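Ticket: Narnel cell 2, cooler removal set, success labels don't match recordings
Opened in August by the Lundgren bench
Status: open, waiting on Grelanach

The nightly report says we have 300 usable episodes of the desktop teardown task. I don't believe it. I replayed a batch by hand this morning and found six marked "success" where the cooler never left the board. Whatever is writing those labels is reading gripper width and calling it a day.

Fudell support replied that the labeler is "within expected behavior" and suggested we recalibrate the fingers. We did that, both arms, before the ticket was opened. It's in the first message. Doing it again changed nothing.

What I did next: reran the labeler on the same recordings with the width threshold raised. It went from 300 successes to 278. Raised it again, 230. So the number is whatever you want it to be, and I'd like someone to explain why we should train on it.

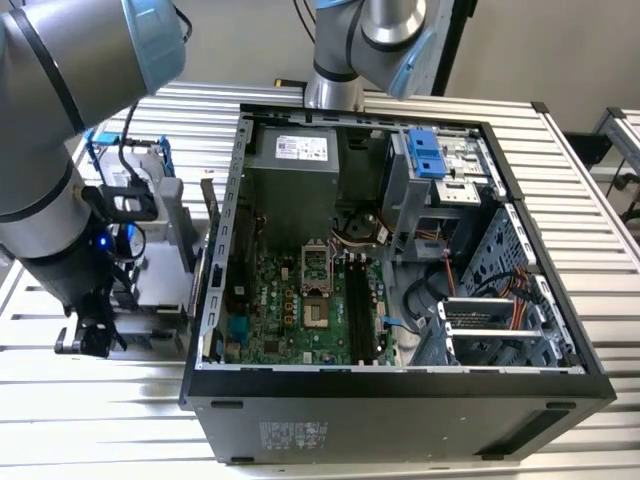 Cell 2, case on its side, cooler off, socket lever up.

A state like this one should be the test. Cooler clear of the board, socket exposed, and you can check it from the fixed camera without asking the gripper anything. I asked for a camera check when the cell was set up and was told it would come with the next release. It didn't.

10:40. Grelanach asks if the operators could be pressing the end pedal too early. Possible on a few. Doesn't explain the ones where the fingers closed on nothing and the arm went through the rest of the motion anyway.

14:15. New labeler build installed. Same recordings, 300 successes again. Release note says "improved robustness." Rolled back.

16:05. Training run on this set is on hold from our side. Please don't close this ticket as a calibration issue. Need from Fudell: the rule the labeler uses, in writing, and the per-episode scores for the six I flagged.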